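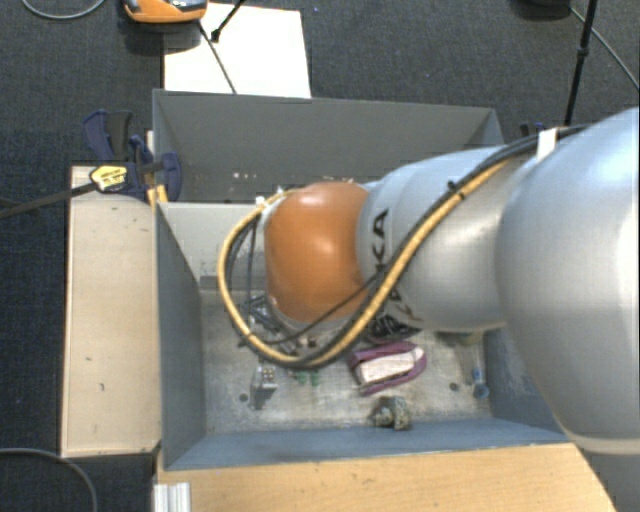

The sorting hall of the reuse shop Skovosia will stay closed to the public until the end of the month, the shop has announced. In this time the staff will go through the household goods which came in after the large clearance in August and which are still not priced. Many of the small things are still loose and must be looked at one by one, and they lie on the floor of a grey bin with scratched and stained metal. The bins themselves are old, and the paint on their sides is scuffed, but they are strong and the shop wants to keep them for some more years.

Kwesi Alhassan, who leads the hall, told our newsletter that the work is slower than he had hoped. "Small goods take more time than furniture," he said. "A wardrobe you look at once and you know the price. With small things you must first decide if anybody will buy them." Three members of staff are working on the task, and they have now finished nine of the shelves in the back room.

The shop itself is open as usual, with entrance from Gittins Lane. Donations of books and clothes are accepted at the counter. Kitchen goods, toys and tools cannot be taken at the moment – the storage is full, and bags left outside the door will be sent to the recycling station at Detar.

Struan Chisholm, chairman of the tenants' association Kundosine, welcomes the sorting but is not happy with the timing. Several of his members have moved house this winter and had planned to bring their things to Skovosia. He has asked the shop to open the hall for donations on one evening, and an answer is expected on 9 February 2018.

When the hall opens again, the newly priced goods will be sold from eight tables near the entrance. Prices will be marked with stickers as before. Payment by card is possible also for small amounts, and customers are asked to bring their own bags.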